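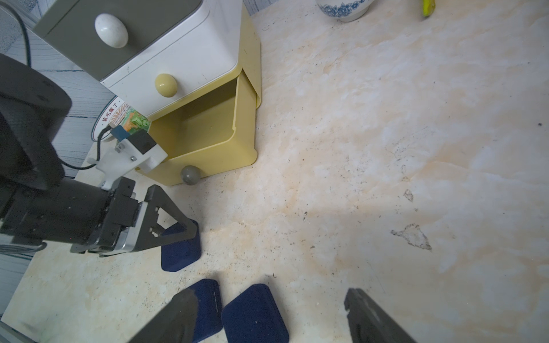

4.3 Drawer task: setting up the two-arm bench

Complete section 4.2 (wrist camera brackets) first. Both arms must be homed and the stop button must be within reach of your free hand.

1. Set the drawer cabinet on the countertop where both grippers can reach the knobs. Keep it clear of the wall by at least 50 mm so the back does not rub.

2. Power up the Giton controller and wait for both status lights. Load the profile named "drawer-2". The older Grirnwood profile has the left and right arms swapped – do not use it on this build.

3. Jog each gripper to full open and back. If a finger stops short, check the finger screws before changing any travel limits.

4. Route each camera cable along its arm and leave a loose loop at the wrist. Turn the wrist slowly to both ends of its range and watch the loop.

CAUTION: A tight camera cable can pull the connector off the board. Power down before reseating it.

5. Set the grip force to 9 on the controller scale. Velvet-covered boxes slip below this setting and show finger marks well above it.

6. Open the bottom drawer by its knob. Pull in a straight line. A sideways pull racks the drawer and lifts the cabinet off the counter.
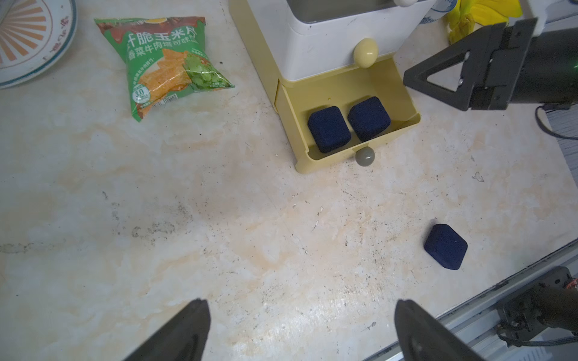
7. Place the jewelry boxes one at a time. Lower each box until it touches the drawer floor, then open the fingers slowly. Back the gripper straight up before moving it sideways.

8. Push the drawer shut with closed fingers, low on the front panel. Do not push on the knob.

9. Save the run. A full run takes around 272 seconds at the default speed.

Note: The Cartwright rail clamps loosen with use. Tighten them every Monday, or after any hard stop.

Note: Users at the Bokomham workshop should log changes to the speed or force settings in the bench notebook. Haruna Ebihara keeps the master copy of the profiles and will restore one on request.

If the drawer sticks partway, see 4.5. For camera exposure – mainly glare from light countertops – see 4.6.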